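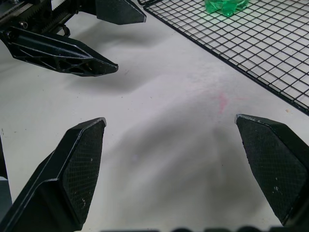
Measuring and correcting the rate of a hand-wound watch

Daryna Hutsuliak
3 February 2024
26 shares | 7 comments

This guide covers a plain hand-wound movement with a smooth balance and an index regulator. It does not apply to free-sprung balances, tuning fork watches or anything with a quartz module. The examples are from a Gredosa three-hander with a snap-on back.

Before you start

A watch that gains several minutes an hour is usually magnetised, or has coils of the hairspring sticking together. Moving the regulator will not cure either fault. Hold a small compass over the case while the watch is running. If the needle twitches in time with the balance, demagnetise the watch and test it again before opening it.

You will need a timing app or a timing machine, a case knife, a loupe, a piece of pegwood and a dust cover. Tweezers can be used to move the regulator, but one slip will ruin the hairspring and pegwood is safer.

Recording the rate

1. Wind the watch fully and leave it to run for an hour.

2. Set it against a reliable time signal. Stop the seconds hand at 12 if the movement hacks; if it does not, write down the difference.

3. Leave it dial up for 24 hours and note the gain or loss in seconds.

4. Wind it again at the same time of day and repeat with the crown down, then with the crown up.

5. Work out the average of the three positions. Wear the watch for several days as well and compare. The worn figure is the one that matters.

Differences between positions cannot be removed with the regulator, which shifts all of them together. If the dial-up and crown-down figures are more than a minute apart, the movement needs cleaning or the balance needs poising.

If you use a timing machine, set the lift angle first. Many default to 52 degrees. A wrong lift angle gives a false amplitude but has no effect on the rate shown.

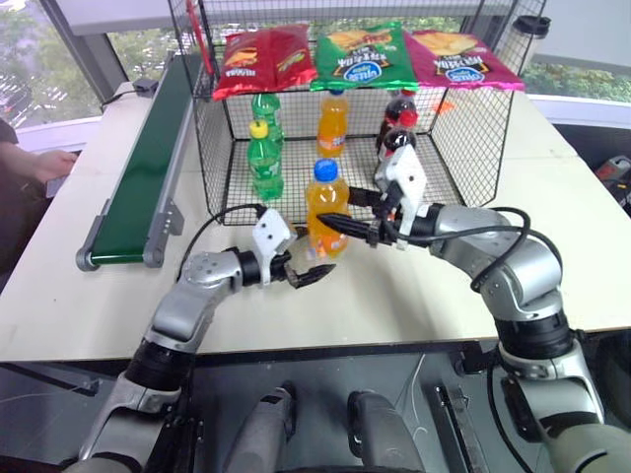 Moving the regulator

Open the back and find the index on the balance cock. It will be marked + and −, F and S, or A and R on French and Swiss movements (avance and retard). Push the tail towards + to make the watch run faster.

Use the smallest movement you can see through the loupe. On the Gredosa, one printed division was worth far more than the 5 seconds a day I was after, so the whole correction was made inside a single mark. Do not touch the stud carrier, which is often a second arm close by — moving it changes the beat error, and you will then have two faults to correct.

Refit the dust cover and let the watch settle for ten minutes. Take a new reading, and close the back once the dial-up rate has moved by the amount you wanted.

When to stop

A vintage movement in fair order will not hold a modern chronometer rate. If the amplitude is below 200 degrees dial up on a full wind, put the tools away and book a service. Regulating a dry movement only hides the wear.

Keep the readings. Buyers ask for them, and a dated sheet is worth more in a sale listing than the words "keeps good time".

Comments (7)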